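Spending my Wednesday with old office towers again. Povudton Reuse took in another lot from Brusden and my favourite kind of mess is back on the bench. Thread for anyone who likes the insides of boring beige-era-adjacent computers (they're black, but you know what I mean)

Socket lever up, retention bracket open, side panel off. I love how much stuff they jam into one of these. Yellow wires going one way, orange and red ones tangled up with the black ones going the other.

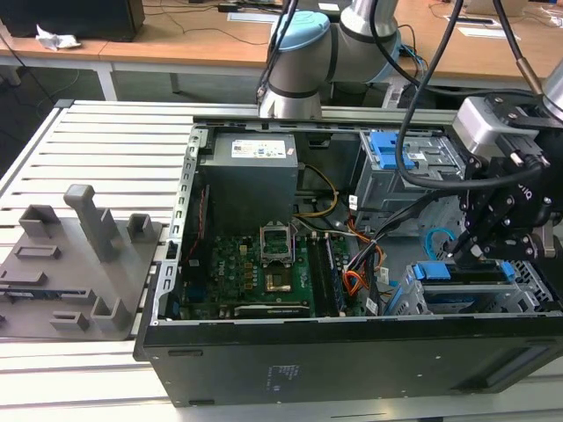 Anyway, my rule is to lay the tower flat before I do anything else. I spent years working on them standing up and dropping screws down behind the board, and I'm never going back!

Blue plastic is your friend, by the way. On a lot of these office machines, if it's blue, it's meant to be pulled or squeezed by a human hand. Makes the drive bays so much less of a fight.

Please don't bin your old hard drives with the tower. Take them out, wipe them, label them. A terabyte is still plenty for family photos or a backup you keep at your sister's place. We've sorted 900 drives at Povudton so far and I'd still call it my favourite job (weird, I know).

This board's a Dell, with the processor sitting there all gold in its socket. Fingers off the pins and pads, everyone. I keep the chips in a lined tray till they're tested, and the tray has a lid, and the lid goes ON. 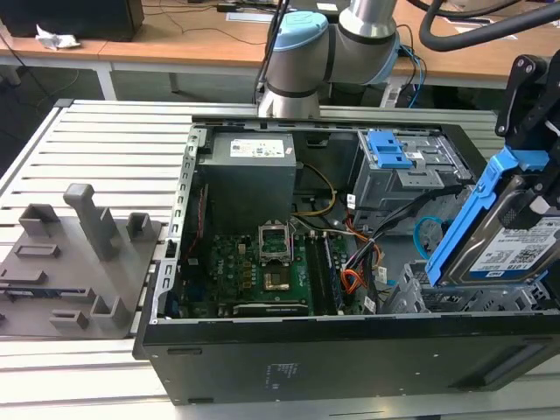

Canari asks whether it's worth pulling the memory as well or if it should just go along with the board. Pull it! Two clips, straight up, into a sleeve. It takes me 30 seconds and schools are always after it.

Also got asked about cables. I keep the odd-coloured ones in a separate tub from the plain black ones and it has saved me so many grumpy afternoons.

Kettle's on. Drive bays after lunch, then I've got a whole box of fans to dust.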